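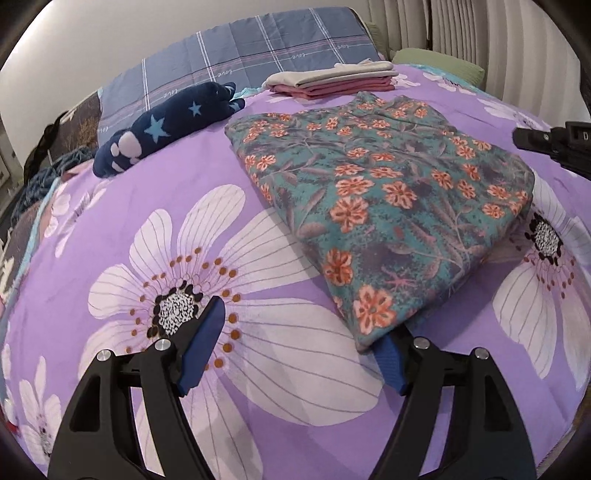
Pressing a short run of 7" records, what did you pay?
Posted by wosovband, 2018-11-09

We're a three-piece and want four songs on a 7" in time for a run of shows in April. Dustex quoted us 1506 for 300 copies with printed sleeves, mastering not included. Is that normal? Also, do we need a separate master for vinyl or will the one we used for the download do?

Dustex
No relation to the plant, I just picked a bad username. Price sounds a bit high. We paid 476 for 100 with plain white sleeves and stamped them at home. Get a separate master. Ours went in too loud and side B distorts near the middle. Ask for test pressings and play them on a cheap turntable as well as a good one.

jadari_tapes
Do tapes

Wako
Book now if it's for April. Ours took 13 weeks after we approved the test pressing. Four songs will fit at 45 if each side stays under five minutes or so. Check whether the quote includes delivery.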